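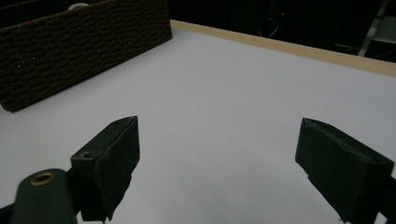
*Abb. 4: Startstellung des Handgreifers, Finger weit geöffnet, Korb links hinten auf dem Tisch*

## 4.2 Aufnahme von Demonstrationen mit dem Handgreifer

Dieser Abschnitt gilt für alle Aufgaben der Reihe Fleno, bei denen von Hand vorgemacht wird. Die Kalibrierung aus 4.1 muss abgeschlossen sein. Wer zum ersten Mal aufnimmt, lässt sich vorher von Tetsuya Amano oder Kaede Kamata einweisen.

### Vorbereitung

1. Tischfläche abwischen und alles entfernen, was nicht zur Aufgabe gehört.
2. Korb nach Aufgabenblatt aufstellen. Seine Lage darf zwischen zwei Serien wechseln, innerhalb einer Serie bleibt sie gleich.
3. Deckenlicht auf die obere Stufe stellen, Vorhang zuziehen.
4. Speicherplatz in Guvix prüfen. Für eine volle Serie müssen mindestens 35 GB frei sein.
5. Linse des Greifers mit dem trockenen Tuch reinigen.
6. Finger von Hand einmal ganz öffnen und schließen. Laufen sie ruckelig, weiter mit 4.6.

**Hinweis:** Abgenutzte Fingerkanten sind zulässig, solange sich die Beläge nicht lösen. Lose Beläge vor der Aufnahme ersetzen, nicht mit Klebeband fixieren.

### Aufnahme

1. In Guvix das Profil »Skevholm« laden und den eigenen Namen eintragen.
2. Greifer mit geöffneten Fingern über den Tisch halten und zwei Sekunden ruhig stehen lassen.
3. Auslöser kurz drücken. Ein Ton bestätigt den Beginn.
4. Aufgabe in gleichmäßigem Tempo ausführen. Keine Pausen über dem Objekt, kein Nachfassen ohne Anlass.
5. Greifer öffnen, in die Startstellung zurückführen und den Auslöser erneut drücken.
6. Durchgang sofort bewerten: »gut«, »Fehlgriff« oder »verwerfen«.

Ein Durchgang dauert höchstens 60 Sekunden. Längere Durchgänge schneidet Guvix ohne Rückfrage ab, und das Ende fehlt dann im Datensatz. Fehlgriffe bitte nicht löschen – sie werden getrennt abgelegt und später für die Auswertung gebraucht.

**Vorsicht:** Finger der freien Hand nicht zwischen die Greiferbacken halten. Die Rückstellfeder ist kräftig.

### Aufnahme mit Papierunterlage und zwei Greifern

Bei einem Teil der Aufgaben liegt ein weißer Papierbogen auf dem Tisch. Den Bogen flach auflegen und leichte Falten glatt streichen; eine schwach sichtbare Knicklinie stört nicht.
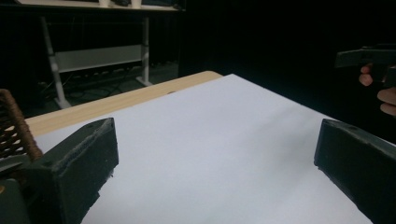
Beide Greifer werden getrennt gestartet, zuerst der linke. Der Abstand zwischen den beiden Tönen soll unter einer Sekunde liegen, sonst muss die Zuordnung in Guvix von Hand nachgetragen werden. Arbeiten zwei Personen am Tisch, gibt eine davon das Kommando. Kabel auf dem Boden nicht mit dem Fuß verschieben, auch nicht zwischen zwei Durchgängen.

Der Bogen wird nach 42 Durchgängen gewechselt, bei Rissen sofort. Den Wechsel im Protokoll vermerken.

### Abschluss der Serie

1. Serie schließen und die Übertragung abwarten.
2. Stichprobe ansehen: erster, letzter und ein beliebiger Durchgang dazwischen.
3. Protokollblatt abzeichnen und in das Fach von Lok-yiu Hung legen.

Das Sammelziel je Aufgabe liegt bei 600 Durchgängen mit der Bewertung »gut«. Änderungen am Ablauf nur nach Absprache mit Aoi Higuchi.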